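This site uses cookies to remember your settings. By continuing to browse you agree to our use of them. Accept | Manage preferences

Hall and stage safety check – Fladitz Community Theatre
Checked by Matilde Correia with Vasco Amaral, 20 July 2025

What a pleasure to go round this building again! The May check left us with a longish list, and most of it has been dealt with. Comments follow each item, and anything marked ACTION needs doing before the autumn show opens.

1. Front doors and foyer – OK
Both leaves open fully and the push bars move freely. The new mat lies flat right to the corners, a huge improvement on the old one that used to curl up and catch everyone's toes.

2. Exit signs – OK
All lit, and all carried on working when we cut the mains. The one over the side door is much brighter with its new battery and can be read from the back row.

3. Gangways – ACTION
Clear widths are good on both sides, but the end seat in row F has worked loose from the floor and swings out when you lean on it. Vasco tightened it by hand for now. It needs a proper bolt.

4. Seating numbers – OK
We are licensed for 200 and the current layout gives 198 with the wheelchair bays open. Lovely to see those bays at the front where the view is best.

5. Stage floor – OK with comment
Sound all over, no splinters, no soft spots. The trap is locked and the key is back on its hook. Please put fresh white tape on the front edge, as the old strip has nearly gone at the prompt side.

6. Steps to stage – OK
Handrail solid. Glow tape on all 4 treads, and it shows up beautifully with the house lights down.
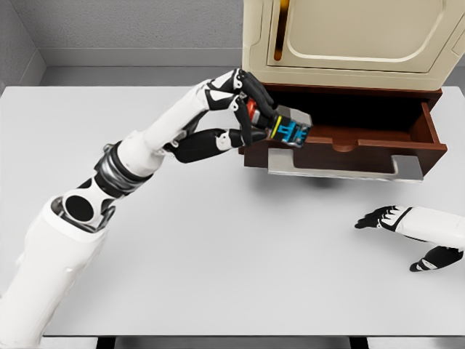

5 min read

7. Props table – OK
Kept clear of the wing exit and well lit by the blue lamp. The stage knives are blunt and stored in their own box. Well done, props team!

8. Lighting bars – ACTION
Safety chains fitted on every lantern except the spare Titier at the far end. Take it down or chain it, whichever is quicker. Lamps and clamps otherwise tight.

9. Fire extinguishers – OK
Pins in, gauges in the green, labels readable. Vilgot Granström has moved the one by the dimmer rack to shoulder height, and you can get at it in a second now.

10. Curtains – OK with comment
Main tabs run smoothly and the flameproofing certificate is in the folder. The black legs have been washed, so we need Sawatzky to confirm whether they should be treated again.

11. Dressing rooms – ACTION
Too many plugs on one extension lead under the mirrors. Salvador Nogueira has offered to fit a second double socket – yes please! Until then, hair tongs on the wall socket only, one pair at a time.

12. First aid box – OK
Full and in date. Burn gel added since last time.

Next check: after the get-in, before the first dress rehearsal. Send repairs and receipts to Zakhar Hladun.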